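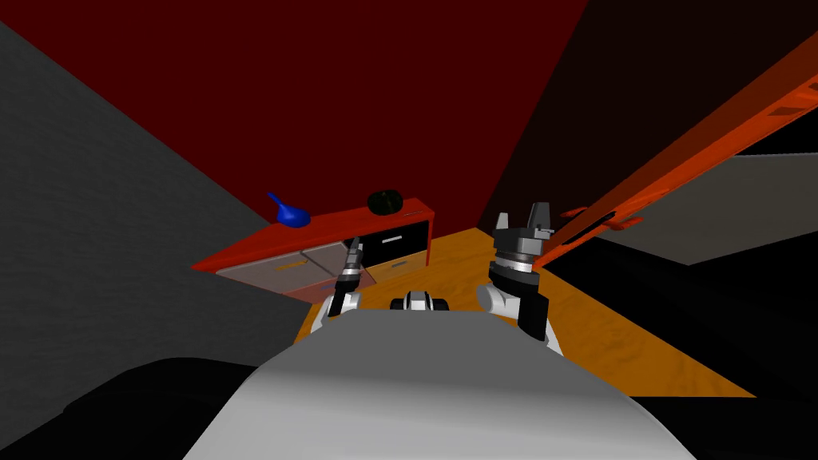

Hashini Hettiarachchi reckoned I'd be bored by page 5, and she wrote to tell me so when I mentioned last month that a book of bunker photographs was on its way. She has owned her copy of Grirell since April and still hasn't finished the captions.

4 min read

Well, I wasn't bored, though I can see what she means. Grirell is Lionel Staniforth's record of the civil defence shelters under the old mining town of Skornavis, dug for 3000 people and, as far as the town register shows, never once used in earnest. He shot the whole thing on colour film over several winters, and you feel the patience in it. There's a run of ventilation doors near the middle, all painted the same tired green, that I've gone back to with a cup of tea more evenings than I'd care to admit.

The printing, by Ustach, is lovely. Deep blacks, a soft matte paper that doesn't throw the lamp back at you, and a binding that lies flat (bless them!). At 90 dollars it ought to be good, but I've paid more for worse.

My grumbles are with the writing. The essay by Leung goes on a bit about treaties and hardly mentions the families who were assigned bunk numbers, and I wanted to hear far more about them. The woman given bunk 2356 gets one paragraph, and it's the best in the book. The captions are in a tiny grey type too, so keep your glasses handy.

12 comments · 31 shares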